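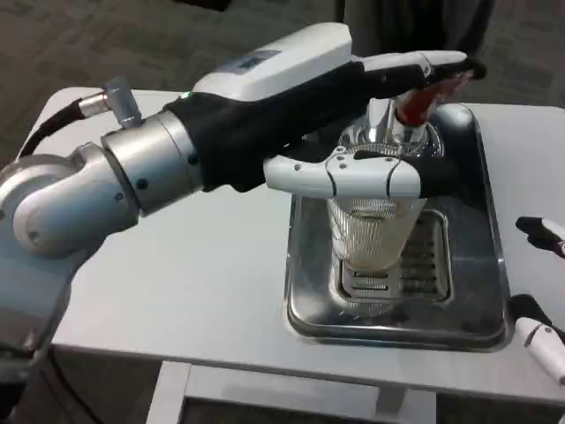
The Barnis spring water plant opens its doors one afternoon each October, and this year I finally got a place on the tour. Sign-up is free but you have to do it at the Trondstead town office in person. They took my name, gave me a paper slip and told me to wear closed shoes.

The plant is at the end of a gravel road, 35 minutes from Trondstead by car. Parking is in the field across from the loading gate. We started at 1 p.m. with a short talk in the break room, mostly about safety, and everyone got earplugs and a hairnet. Beards get a net too.

The first stop was the spring house. It is smaller than I expected, a low stone building with a steel door and one window. The water comes up through a capped well 349 feet deep and runs downhill to the plant in a buried pipe. Our guide said the flow hardly changes between winter and summer, although the dry year before last had them checking it every morning. You can't touch anything in there, but you can hear the water under the floor grate.

From there we walked down to the filter room. Barnis water goes through two sets of filters and then past ultraviolet lamps. Nothing is added to the still water. The sparkling kind, sold under the Uvura name, gets its gas in a separate room that we only saw through a window.

The tasting was set up with water from both lines and a third one from Paewai, a spring farther up the valley that the company started using last year. I expected all three to taste the same. The Paewai water is noticeably harder and leaves a chalky feel on the teeth. I liked the plain Barnis best, and most of our group said the same.

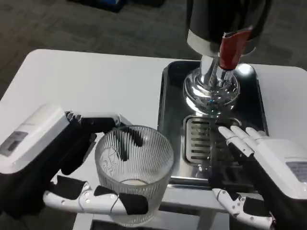
After the tasting we went up to the gallery over the bottling hall. This was the loudest part of the visit, so keep the earplugs handy. The line fills 902 glass bottles in a full run before it stops for a check, and the stop takes only a few minutes. Returned bottles come in at the far end, go through the washer and are looked over under a bright lamp. The chipped ones drop into a bin for recycling. I could have watched the washer for an hour. The labels go on last, after the bottles have dried, and the glue has a sweet smell that carries all the way up to the gallery.

The warehouse was a quick walk-through. It holds 769 pallets when full, and it was well below that when we saw it — the summer stock had already gone out.

A few practical notes. The whole tour takes two and a half hours with a lot of standing, and the gallery stairs are steep, with no elevator. Photos are fine everywhere except the spring house. Restrooms are next to the break room and there are none past that point. The plant shop sells mixed crates at a lower price than the stores in Trondstead, cash only, and charges a deposit on the bottles. I bought one crate of Barnis still and two bottles of Uvura. Sign-up for next year opens in August.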